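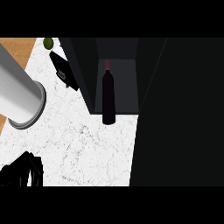
One of the simulated kitchens, with both arms over the worktop and the wine bottle by the open cabinet.

Print this post | E-mail this post

Monday, January 22, 2018

I said in November that I would write up the randomised kitchens once the numbers had settled. They have now, more or less, so this is the write-up.

The question was a small one. We train a two-armed robot in simulation to put a bottle away in a cabinet, then ask whether it can do the same in a kitchen it has never met. The old approach, which I inherited, was to build one kitchen very carefully and train in that until the success rate stopped going up. The policy got very good at that kitchen. Move the cabinet a hand's width to the left and it fell apart.

What Magdolna Boros suggested was to stop polishing the one kitchen and make a lot of rough ones. She wrote a generator, Fellatine, which picks a worktop, a cabinet, a set of loose items and a place for each of them, and checks that nothing overlaps and that the bottle can be reached by at least one arm. White marble is one of the worktops. The textures are cheap and the lighting is flat, and I argued for better lighting for weeks. I was wrong about that, or at least it made no difference we could measure.

We generated 706 kitchens. Of those, 59 were thrown out by hand, nearly all of them for having the cabinet so close to a tall dark side panel that the arm had no clean way in. I now think some of those should have stayed, as real kitchens are like that too. The rest went into training. We kept back another 200 made with a different seed and didn't look at them until the end.

The result is that the policy trained on many rough kitchens beat the policy trained on one good kitchen, on every held-out layout group. The gap was largest where there was other clutter near the bottle. The single-kitchen policy tended to drive straight over small items. The other one mostly went round them, though it was slow about it, and it would sometimes stop with the gripper beside the bottle and do nothing until the time ran out. We still don't know why. Katalin Kiss thinks it is to do with which arm takes the lead - when the bottle sits midway between the two, neither commits. She is rerunning those cases with one arm parked, and I will add a note here when she has something.

Two things I would do differently.

The first is the viewpoint. We used one fixed camera looking down from above, and from there a standing bottle looks stretched and its height is hard to judge. A second view from the side would probably have saved us a lot of failed grasps. It would also have doubled the rendering time, and that was the reason we gave at the time.

The second is the loose items. Placement was random, so you get a piece of fruit here and a dark tool there with no sense to it. People do not leave things like that. They leave them by the sink, or in a row at the back. I would like to sample from real worktops, and we have started asking for photographs from the houses in Urthorpe where the Tiltel trial is due to run. So far we have far more pictures of kettles than of anything useful.

Training took roughly 200 hours on the old Matos machine, with two restarts, one of which was my fault for filling the disk. On the newer one it should be a good deal less. The generator settings will go up with the rest of the code when Magdolna has tidied them. Please don't write to ask her when that will be - write to me.

Nothing in this post has been tried on the real arms yet. That is the next job, and I expect the stopping problem to get worse before it gets better.

Filed under: Simulation, Two-arm work, Results

Last updated: same day, to correct a spelling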